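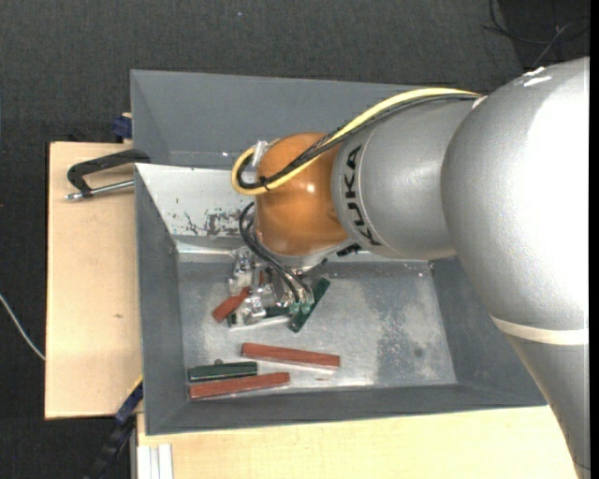 Ob die Klötze denn auch ohne Leim oder Lack aus der Kiste kämen, wollte neulich eine Kundin am Telefon wissen, sie habe da mit bunten Bausteinen schon ihre Erfahrungen gemacht, und abfärben dürfe bei ihr nichts mehr. Gute Frage, und damit sind wir gleich mittendrin bei unseren Udunwood Langklötzen!

Also: Die Langklötze sind einfarbig, länglich und ohne Schnickschnack. Es gibt sie in Rot und in Grün, mehr Farben führe ich im Moment nicht (Blau war mal angedacht, aber das Blau gefiel mir auf dem Muster überhaupt nicht). Geleimt ist daran nichts, jeder Klotz ist aus einem Stück gearbeitet. Lackiert sind sie auch nicht, sondern durchgefärbt und danach gewachst. Ich habe zu Hause einen ganzen Abend mit einem feuchten weißen Lappen daran herumgerieben - der Lappen blieb weiß.

Ich mag an den länglichen Klötzen, dass man sie einfach in einen Behälter schütten kann. Kein Sortierkasten, keine Fächer, keine Anleitung, wie das alles wieder hineingehört. Rot und Grün durcheinander, kreuz und quer, fertig. Wer es lieber ordentlich hat, nimmt zwei Behälter dazu, auch gut.

Passend dazu gibt es die Metallkiste Altero in Grau. Die ist stabil, die darf auch mal über den Boden geschoben werden, und ja, sie scheppert, wenn man die Klötze mit Schwung hineinwirft. Wen das stört, der legt die Filzmatte Flistard unten hinein. Bei mir liegt sie seit Dezember drin und ich möchte sie nicht mehr hergeben (die Nachbarn vermutlich auch nicht).

Was ihr bestellen könnt:

Langklötze Udunwood, gemischt Rot und Grün, 100 Stück
Artikelnummer 304

Metallkiste Altero, grau, leer
Artikelnummer 1194

Filzmatte Flistard, passend für Altero
Bitte bei der Bestellung im Textfeld dazuschreiben, die hat noch keine eigene Nummer

Zur Pflege: trocken oder leicht feucht abwischen, nicht einweichen und bitte nicht in die Spülmaschine. Kleine Macken an den Kanten kommen mit der Zeit, die lassen sich mit feinem Schleifpapier glätten. Danach ein Tupfer Wachs drauf, zum Beispiel das farblose von Ocampo, das ich selber benutze.

Versand dauert meistens 2 Werktage, die Kiste geht als eigenes Paket raus und kommt manchmal einen Tag später als die Klötze. Einzelne Klötze zum Nachkaufen habe ich auch, schreibt mir einfach, welche Farbe euch fehlt!

Stand der Seite: 05.08.2021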